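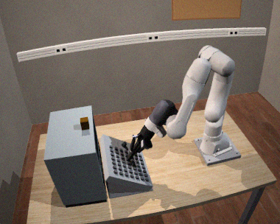

*Image: simulation render, Drultmont Technical Institute, Automation Laboratory. Reproduced with permission.*

## Software Review: Hulero Motion Planner, Release 3

**Prepared by:** Theresia Gruber and Amado Fajardo
**Date:** December 6, 2018

The Automation Laboratory was asked to determine whether Hulero could replace the planning scripts now used in the second-year course on robot control. The laboratory evaluated the package in simulation only. No statement in this review should be read as applying to a physical arm.

### Test task

The main test was a button-pressing task. A white articulated arm with a two-fingered gripper must reach a sloped keypad whose keys are small and closely spaced. A tall gray box stands next to the keypad with a small cube on its top, and the planner must treat both as obstacles. The task was selected by Hermenegildo Bermúdez, who teaches the course, as students often produce a path that reaches the correct key by way of the box.

Each planner was given the same 504 start and goal pairs. The existing scripts were run first, under the same time limit.

### Installation and setup

Installation took one afternoon. The package reads our robot description files without changes, and the collision shapes for the box and table were entered by hand in a plain text file. The manual covers this step well. It does not mention that units must be in meters throughout, and our first runs placed the keypad far outside the room.

### Planning

Hulero found a valid path for all but 5 of the 504 pairs. The existing scripts failed on considerably more, chiefly where the forearm had to fold back sharply to bring the wrist in at an angle. Paths were short and free of the small reversals that our own scripts tend to add near the goal.

The final approach is handled by a separate straight-line mode. The user names a surface, and the planner lines up the fingers with it before moving in. On a sloped surface this saved a great deal of work. The mode stops with a clear message when the line cannot be followed, and the message names the joint at fault.

### Control and contact

Results here were weaker. The controller supplied with the package holds position firmly and does not yield on contact. With default settings the simulated fingers pushed past the key travel and the physics engine reported large forces. Lorenz Sutter wrote a simple force limit, which corrected the fault, but a package at this price should include one.

### Perception

The perception module was tested briefly. It estimates the pose of known objects from a depth image. The large box was located reliably. The keypad was found, but its tilt was often wrong by enough to select a neighboring row of keys. For all scored runs, the true pose was taken from the simulator.

### Tooling

The path viewer is the best part of the product. A path may be paused at any point, and the distance to the nearest obstacle is shown for each link. Log files are readable and can be compared between runs. The viewer slowed badly once a log passed 2,000 entries, and Gasser, the supplier, has confirmed the fault without giving a date for a repair.

### Support

Ingeborg Kuster handled our contact with Gasser. Three requests were submitted in October. Two were answered the next working day, and the third, concerning force limits, remains open.

### Recommendation

The laboratory recommends the purchase of Hulero for planning and path review in the second-year course. The supplied controller should not be used for contact tasks without the added force limit. The perception module is licensed separately and is not recommended at present.

Course staff who wish to repeat the tests may request the scene files and the list of pairs from Mr. Fajardo.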